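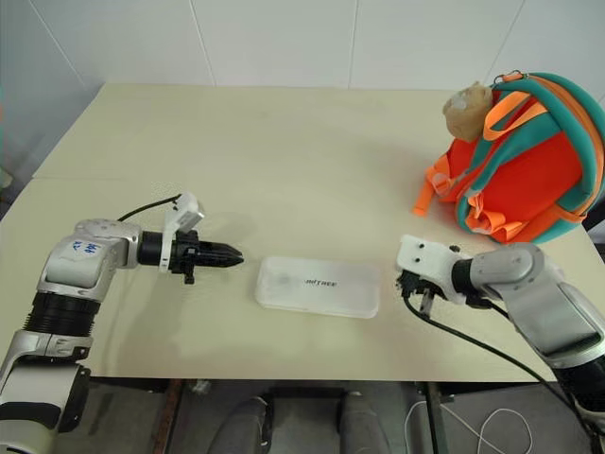 Grakum is a school for handball referees in the town of Brulau. We teach people who want to lead their first match, and we also teach people who have led many matches and feel that their decisions have become slow or unclear. Much of our work is about the body, and most of all about the arms. A direction signal should look like the arm at the top of this page: bent at the elbow, the forearm horizontal, the fingers closed and pointing clearly to one side. A player at the far end of the court cannot hear you, and the people at the timekeeper's table often cannot hear you either, but they can all read an arm that points in one direction and stays there for a moment. We practice this in front of a mirror in the first lesson, before anybody receives a whistle.

How the school started

Grakum began as a Sunday-style club activity of the kind that many small towns have. A few referees met after the evening matches in the Egger Hall and talked about situations which they had judged differently. Was the attacker already in the air? Did the defender stand inside the goal area, or only close to it? The discussions became long, and players who were interested in refereeing started to stay and listen. After one season it was clear that the talks needed a plan, a room and somebody to write down the answers, so we made a school out of them.

Our name comes from the old street where our first classroom was. The classroom had a low ceiling and it was not possible to throw a ball in it. Today we have two classrooms on the upper floor of the Egger Hall and the use of the main court on three evenings in the week. In July the hall is closed for cleaning of the floor, and then we teach outdoors at the sports ground in Rolau, which has a good surface and very little shade. Please bring a hat.

What we teach

The beginner course lasts one season. It covers the rules of the game, the hand signals, the work at the timekeeper's table, the written match report and cooperation between the two referees. Handball is led by two referees with equal rights, one near the goal line and one behind the attack, and they change places when the ball goes to the other team. For many beginners this changing is the most difficult part of the whole course. They know the rules well, but they look at the ball when they should look at the pivot player and the defenders around him or her.

We spend a lot of time on progressive punishment, which means the warning, the suspension and the disqualification. A suspension is 2 minutes, and the team must play with one player fewer during this time. Each student has to explain aloud why a foul deserves a free throw only, or why it deserves more. We listen for words such as position, speed, body contact and effect on the opponent. "It looked bad" is not accepted as an explanation.

Passive play has its own evening, and frankly one evening is too little for it. The forewarning signal is easy to show and hard to show at the right time. We use short match situations on the court, played by the youth team from Rolau, and the students take turns with the whistle. The youth players enjoy slowing down their attack as much as they can.

The advanced course is for referees who have already led matches with adults. It has less theory. We come to your match, we sit in a place where you will not notice us too much, and we talk with you when you have changed clothes and had something to drink. Adult matches have two halves of 30 minutes, and we look at the last part of each half with special attention. Tired referees run less, and they start to judge from too far away.

Our way of teaching

We accept 23 students in the beginner course each season. It is an odd number, and visitors sometimes ask about it. With 23 students we can form eleven pairs, and the remaining student sits at the timekeeper's table. The seat at the table rotates, so everyone learns this job too. A referee who has operated the clock is usually more polite to the person who operates it.

Pairs are changed often during the autumn. After the winter break, students may ask for a permanent partner, and we try to respect these wishes. Good friends do not always make a good pair on the court, while some people who hardly speak in the classroom understand each other from one look.

We correct mistakes after the exercise is finished. During the exercise the decision of the student is valid, including a wrong decision. The players know this and are not allowed to argue. It prepares our students for real matches, where they must continue with a calm face after a whistle they would like to take back.

The written examination has 50 tasks. Some of them are taken from situations in the local league, with the team names removed. The practical examination is a full youth match in the Egger Hall, open to the public, and families are welcome.

Who comes to us

You do not need to be a fast runner or a former player. We have had students from school age to retirement, goalkeepers with bad knees, parents who became tired of shouting from the seats and wanted to try it from the other side. You should be able to run for the length of a match at your own speed, and you should be ready to read the rule book more than once. Courses are held in simple language, and several of our teachers learned the language of this region as adults, so please do not be shy if you did too.

Whistles and cards can be borrowed for the whole course. Shirts are bought by the student, but we keep a box with used ones in most sizes. Shoes must have clean indoor soles that leave no marks.

Visit us

The office in the Egger Hall is open on training evenings from six o'clock. Enter through the side door by the bicycle stands and go up the stairs; the main entrance is used only when there is a match. Visitors may watch one lesson without registration. If you come from Rolau, the bus stops in front of the hall, and the last bus back leaves after the evening lesson has ended.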